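Ticket: Label printer in packing room prints everything twice, or not at all
Status: Resolved, reopened, resolved
Site: Hovavness
Priority: Low (raised to High by the person waiting for labels)

Opened, 08:40
Trukar label printer in the packing room. Every label comes out twice. The first is correct, the second is correct but 5 mm lower, as if it had thought better of it. User reports that turning it off and on did nothing. On inspection it had been turned off and on at the wall socket belonging to the kettle.

09:05
Turned off the actual printer. Waited. Turned on. It printed a test page, then another one 5 mm lower.

09:30
Checked the copies setting in the Fenar stock program. Set to 1. Checked the copies setting in the printer's own menu, also 1. The two programs agree with each other and disagree with the paper.

10:15
Removed and reinstalled the driver. The installer offers a choice of Standard, Advanced and Custom. Standard asks eleven questions. Advanced asks none and installs something in Portuguese. Went with Standard.

Still two labels.

10:50
Recalibrated the gap sensor. This uses up a good arm's length of blank labels and makes a noise like a drawer of spoons. One label now comes out, in the right place. Closed the ticket and went for tea.

11:20
Reopened by user. Printer now prints nothing. The light is green. According to the manual a green light means "ready", and according to the next page it means "ready or busy".

11:45
Looked at the print queue. 3,000 jobs waiting. During the doubling, somebody had asked for the Ait Brahim order (quantity 3,000) and typed the quantity into the box for number of jobs. The printer has been receiving them one at a time and taking it badly.

Cleared the queue. It would not clear. Stopped the spooler, emptied the folder by hand, started the spooler. Queue at nought. Printed one label. One label came out.

12:30
While there, looked into why labels were doubling in the first place. The roll in use was the wide-gap sort, bought in May when the usual ones ran out. The sensor had been set up for the narrow gap and never told otherwise. The leftover narrow rolls are on the same shelf, in the same box, under the same sticker. Have written WIDE and NARROW on the rolls in marker pen. I expect this to last until Sunday.

To do
Ask Fenar whether the jobs box could refuse a number that large. Last time we asked them for something it was a bigger Save button, and we got a bigger Cancel button.
Order one kind of roll.
Put a label on the kettle socket, now that we can.

14:10
User confirms labels fine.
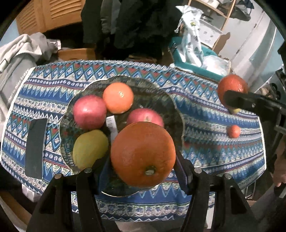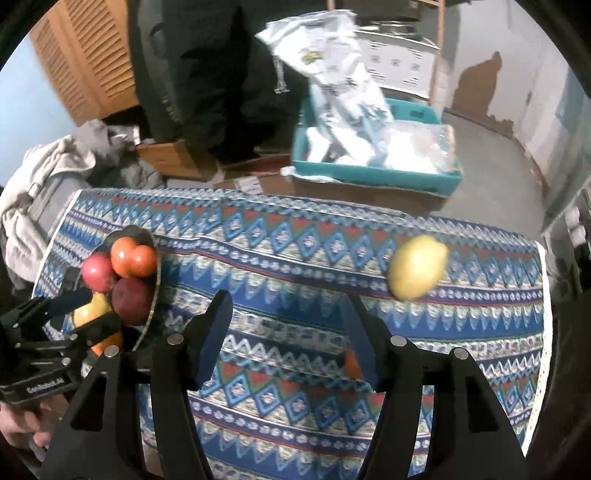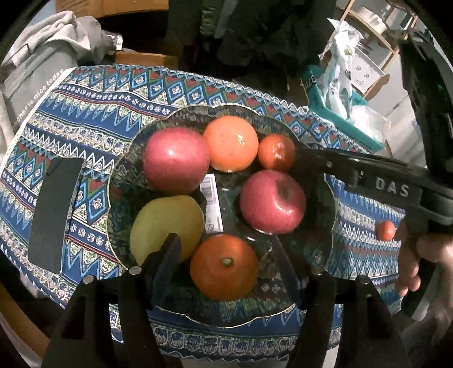 Attachments (3): fruit on the blue patterned tablecloth, the glass dish in the first and last.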